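Caring for Painted and Melamine Work Surfaces
Household Advice Sheet, Ifans Home Skills Centre

Pale work surfaces are popular in kitchens, utility rooms and hobby rooms, and with modest care they will remain serviceable for many years. They do, however, show marks sooner than darker finishes.
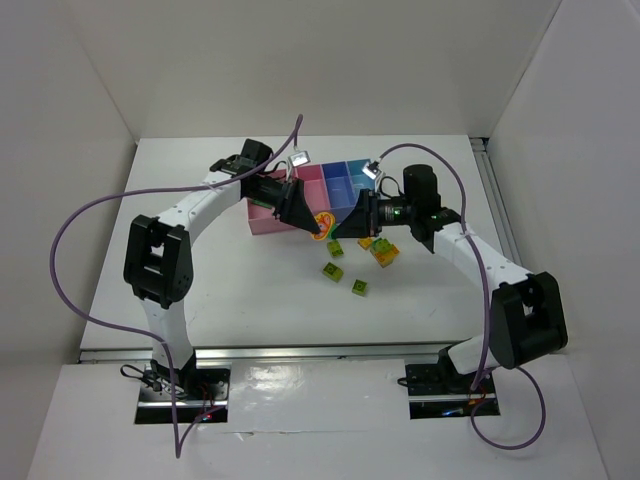
The advice in this sheet applies to painted timber, melamine-faced board and similar sealed finishes. It does not apply to marble, limestone or other natural stone, for which the supplier's instructions should be followed. Readers who are uncertain of the finish should test any cleaning product on a hidden area, such as the underside of an overhang, and leave it overnight before proceeding.

Daily cleaning

Crumbs, grit and sawdust should be removed with a soft brush before a cloth is used. Grit dragged under a damp cloth is the most common cause of fine scratches. The surface may then be wiped with warm water and a small amount of washing-up liquid, rinsed with a second cloth and dried.

Cloths should be washed at a high temperature at least twice a week. A cloth that has been used on the floor should not be returned to the worktop. Scouring powders, wire wool and the green side of a washing-up sponge should not be used on any of the finishes covered here.

Removing common stains

Tea and coffee. Apply a paste of bicarbonate of soda and water, leave for 12 minutes, and wipe away without rubbing. Repeat if a shadow remains.

Turmeric and curry. Treat at once with washing-up liquid. Older marks often fade if the surface receives daylight for several days. Bleach may remove the stain but will dull a painted finish, and the Centre does not recommend it.

Ballpoint and marker pen. Dab with a little surgical spirit on cotton wool, working from the outside of the mark inwards. Open a window and keep the spirit away from naked flames. On painted timber, test first.

Glue. Dried PVA can usually be softened with a warm, damp cloth and lifted with a plastic scraper. Superglue should be left to harden fully and then eased off with the same scraper held almost flat.

Candle wax. Cool with a bag of ice, lift the bulk of the wax, and wipe the remainder with warm soapy water.

Scratches and chips

Light scratches in a painted surface may be rubbed down with fine abrasive paper and touched in with matching paint. Where the colour is unknown, take a loose flake or a removable drawer front to a paint counter for matching. Two thin coats are preferable to one thick coat, and each should dry fully.

Melamine cannot be sanded. Small chips may be filled with a coloured repair wax, pressed in firmly and levelled with a plastic card. Chips at an edge admit water and should be sealed without delay, as swollen board cannot be restored to its original thickness.

Joints and edges

Sealant between the worktop and the wall should be inspected every 6 months. Blackened or lifting sealant should be cut out in full, the gap cleaned and dried, and new sealant applied in a single continuous line. Sealing over old material is not advised. The area should be kept dry for a full day afterwards.

Loose edging strip may be refixed with contact adhesive. Both faces must be clean. Apply the adhesive thinly, wait until it is touch-dry, and press the strip down with a wooden block wrapped in a tea towel.

Heat and moisture

Pans, irons and hair straighteners should be placed on a trivet or heatproof mat. Slow cookers and kettles are best moved forward from beneath wall cupboards when in use. Wet washing-up bowls, plant pots and paint tins should stand on a tray.

Further help

Printed copies of this sheet are available at the reception desk. The practical session on surface repair, led by Trevor Kennedy, resumes in September, and those attending are asked to bring an apron and a small sample of the finish they wish to repair. Enquiries about the advice given here should be addressed to Paraskevi Sfakianakis, Household Skills Adviser.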